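Grultov 29 Glass Mixing Bowl: Long-Term Review
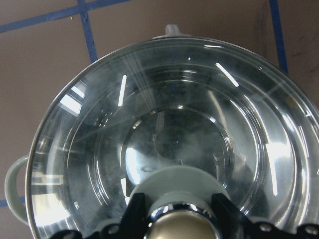 The large bowl from directly above, on a brown surface marked with blue tape.

Saturday, December 31, 2022

The Grultov 29 is the largest size in a line of clear glass mixing bowls. The number is the outside diameter in centimeters. I bought one in August to replace a stainless bowl that had served for bread dough and large salads, and it has been used several times a week since then. This review covers dough, batters, microwave heating, cleaning and storage, with notes on the Meko bowl I used for comparison.

Dimensions and weight

Outside diameter at the rim matched the stated figure on my ruler. The base is much narrower than the rim, so the bowl tapers more than a typical American nesting bowl of the same volume. This affects how it behaves under a hand mixer, covered further down.

The bowl is heavy. Lifting it one-handed when full is not practical for me. The Meko bowl holds slightly less and is easier to carry, mostly on account of its thinner wall. Anyone with limited grip strength should handle both before buying.

The rim is thick and smooth. I ran a cotton cloth around it on the first day looking for mold seams and it did not snag. The inside surface had one small bubble in the wall, well below the surface of the glass. It has not changed.

Bread dough

Most of my use is a wet wheat dough at 75 percent hydration, mixed by hand and left on the counter. Glass suits this. Fermentation can be judged through the side wall, and bubbles against the glass show up well before the top surface tells you much. I mark the starting level with a grease pencil on the outside, which wipes off with a dry towel.

The taper complicates that method. Because the bowl widens as it goes up, a dough that has doubled in volume has not doubled in height. To find the real mark I filled the bowl with measured water, one cup at a time, and recorded the depth at each step. The table is taped inside a cabinet door. A straight-sided tub makes all of this unnecessary and is the better choice if bulk fermentation is the only job you have in mind.

Glass is also slow to warm. In a kitchen at 64 degrees, dough mixed with 85 degree water lost heat to the bowl quickly in the first few minutes. Rinsing the bowl with hot tap water before mixing fixed this. I now do it from fall through spring.

Stretch and fold is comfortable. There is enough room for a full hand and wrist, and the curve of the wall lets a plastic scraper follow it down to the bottom without leaving a ring of dry flour. A flat-edged metal scraper does leave a ring and I would keep metal off the glass anyway.

Batters and whipping

With a hand mixer the narrow base is a mixed benefit. Small quantities stay deep enough for the beaters to catch. I whipped 2 egg whites without tilting the bowl, and in the wider Meko I had to tilt. On the other hand, beaters knock the wall more often near the bottom, and on glass the noise is sharp. I found no marks afterward.

At high speed on a smooth counter the bowl creeps. It has no rubber base. A damp dish towel underneath holds it still. The Khamphan silicone ring, sold separately for round-bottomed bowls, also works but was made for a smaller base and stretches badly on this one. I stopped using it.

Microwave and heat

The enclosed leaflet lists the bowl as microwave safe and warns against sudden temperature changes. It is not listed for oven use and I have not tried it. It fits on my turntable with little clearance, and in a compact microwave it may not turn at all. Measure the interior first.

I melted butter and chocolate in short bursts at half power. The wall gets hot enough to need a mitt after a couple of minutes. The mass of the glass keeps heating the contents after the power stops, so chocolate should come out while some pieces are still solid.

As the top half of a double boiler it is too wide for most of my saucepans and overhangs the handles.

Cleaning

I have put it through the dishwasher 126 times by the tally I keep for test items. It takes up most of the lower rack. The glass remains clear, with faint scratches on the underside from being slid on a stone counter. Dried dough comes off after a cold water soak. Hot water sets the starch and makes the job longer. Turmeric and tomato left no stain.

Hard water spots are visible on clear glass in a way they are not on brushed steel. A vinegar rinse removes them.

Storage

It nests with the smaller Grultov sizes, but the fit is close and glass on glass can stick if put away damp. I place a paper towel between bowls. The full stack is too heavy for an upper shelf, so mine lives in a base cabinet.

A plastic lid is offered as an extra. I skipped it and use a dinner plate or a shower cap.

Price and availability

I paid $29 for the bowl at Wakarness, plus shipping. The Meko was $12 less. Packing was adequate: double carton, molded pulp at top and bottom, no damage.

Summary of findings

Good: clarity, smooth rim, depth for small quantities, resistance to staining.

Less good: weight, movement on smooth counters, taper that makes volume hard to read, size in the microwave and dishwasher.

I would buy it again for general mixing. For bread only, get a straight-sided tub. For carrying food to the table or washing up in a small sink, the Meko is easier to live with.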